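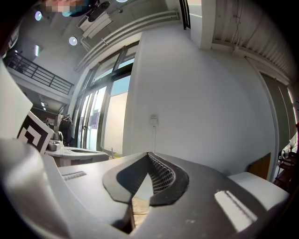 Beige pad or fabric under the notch of the gripper.

Pressing and folding cotton trousers

Updated 4th September

Most creases in cotton trousers are set after washing, while the fabric sits in a pile. Take them out of the machine as soon as the cycle ends and hang them by the cuffs. The weight of the waistband pulls the legs straight.

Checked and striped cloth needs more care than plain. Line up the pattern at the side seam before the iron touches it. If the lines wander at the knee, the leg has twisted in the wash - dampen it, pull gently along the opposite diagonal and let it dry flat.

Spray from about 300 mm away. Closer than that, the water lands in spots and can leave rings on light colors. Press pockets and waistband first, inside out, then turn and do the legs. Lift the iron between strokes. Sliding it stretches the cloth near the seams.

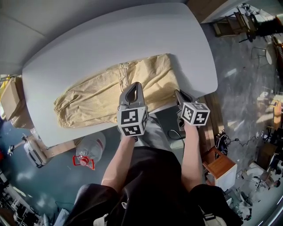
Garment spread lengthwise on a white table, cuff to the left.

Gathered cuffs should not be pressed flat. Steam them from above and leave the elastic alone. Belt loops can be pressed with the tip of the iron, 2 strokes each.

Fold only when the cloth is cool. Lay one leg on the other, smooth toward the cuff, fold in half, then in thirds for a drawer. For a shelf, stop at the half fold.

Scale in the iron leaves brown marks on beige cotton. Flush the tank once a month with distilled water. The Zimau descaler works on steel plates - do not use it on coated ones.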